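Frequently asked questions about Sketis

Hello, and thank you for stopping by! Most of what people write to us about Sketis comes down to the same handful of questions, so we have gathered them up and answered them as fully as we can. If you are brand new to the game, start at the top. If you have been playing since the first release and only want to know about save files, skip towards the end and we won't be offended.

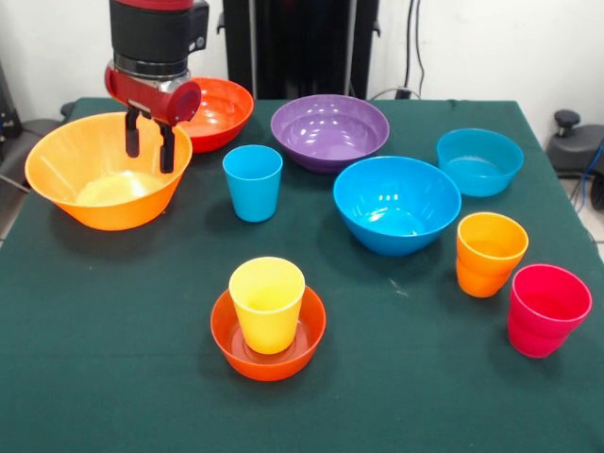 Page last changed: Dec 4, 2022

What is Sketis?

Sketis is a story game for one player, set on a drowned coastline where the tide goes out once every few years and the people of the hill towns walk down to see what has been left behind. You play Brokero, a letter carrier who is a bit too old for the job and knows it, and you spend the game crossing the mud flats between settlements with a satchel, a walking stick and rather a lot of other people's secrets. There is some light climbing, plenty of talking, and a map you fill in yourself with a pencil tool (we are very fond of the pencil tool).

Who made it?

Sketis was written and directed by Albertina Valente, and the music is by Margarida Mendes, who also recorded most of the wind and water. The rest of us at Jeltis did the drawing, the programming, the testing and the arguing. We're a small studio and this is our second game. The first was a little puzzle game called Zamudio, which some of you still write to us about, and we do read every one of those messages even when it takes us a month to reply.

Do I need to have played Zamudio first?

No, you don't. The two games share a composer and one very bad-tempered goose, and that is where the connection stops. If you have played Zamudio you will probably smile when you reach the ferry house, but you won't be missing any of the story if you haven't.

How long does it take to finish?

Most of our testers reached the ending in 26 hours, though they were the sort of people who stop and talk to everybody. You can go a good deal faster if you stick to the main road and ignore the side deliveries, but please don't feel you have to hurry. The tide in the game only moves when you sleep, so you can dawdle on the flats for as long as you like without being punished for it.

How many letters are there to deliver?

There are 156 letters altogether, and 34 of them belong to the main story. The others are optional. A fair few can only be found by retracing your steps after the second storm, so if your satchel looks thin halfway through, don't worry, you haven't broken anything. Letters you have missed are marked with a faint circle on the back page of the map once you have seen the ending.

Is there any fighting?

There isn't. Brokero can fall over, get cold, get lost and get told off, and once or twice you will have to run, but you never carry a weapon. We did try a version with a slingshot in it, very early on, and Albertina took it out after an afternoon because everyone had stopped reading the letters and started shooting at gulls.
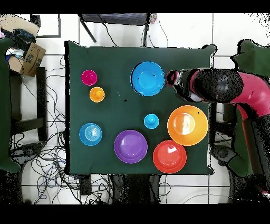 How do I turn off the shaking in the storm chapters?

Open the Comfort page in the settings menu and move the slider called Camera Sway all the way to the left. The same page lets you dim the lightning flashes, make the subtitles larger and change any timed button press to a simple hold. You can alter all of these in the middle of a chapter, and none of them affects which endings or letters you can get.

Can I open the letters before I deliver them?

You can, yes, and plenty of people do. Hold down the inspect button while the letter is in your hand and Brokero will work a thumbnail under the seal. We won't say too much about what happens next, only that the hill towns talk to one another and that some people will notice a broken seal sooner than others. If you open one by accident and feel dreadful about it, you can go back to your last camp, as long as you haven't slept there since.

What is the four-digit number on the lighthouse door?

We get this one so often that we have given in. The number is 2178. You can work it out from the ledger in the salt merchant's office, and it's quite a nice little puzzle if you have the patience for it, but the ink in the ledger was too pale in the first release and we know a lot of you were squinting. It has been darkened in the current version.

My game saved in a spot I can't get out of. What should I do?

First of all, sorry! The usual culprit is the ladder behind the chapel, where Brokero can end up wedged between the top rung and the wall. From the pause menu choose Camp, then Return to Last Camp, and you will keep everything in your satchel and everything drawn on your map. If that choice is greyed out, quit to the title screen and load the save marked Earlier, which the game keeps for you without being asked. Please do write to us if neither of those works, and tell us which chapter you're in and what you were standing on.

Can I stream it or post videos?

Please do, we love watching them. You are welcome to earn money from your videos too, and you don't need to ask us first. All the music was written for the game, so it shouldn't cause you trouble, and if you do get a claim against your video, send us the link and we'll try to sort it out. Our one request is that you keep the name of the last addressee out of your video title.

Will there be any more of the story?

We are working on a short extra chapter about the ferry house, which we hope to have ready in March. It will be free for everybody who already owns Sketis and you can reach it from any save made after the second storm. The goose is in it.

Where can I buy the music?

Margarida is putting together an album now, with a few longer pieces that had to be trimmed for the game. It will go up on our shop page when it's finished, and people on the mailing list will hear about it first.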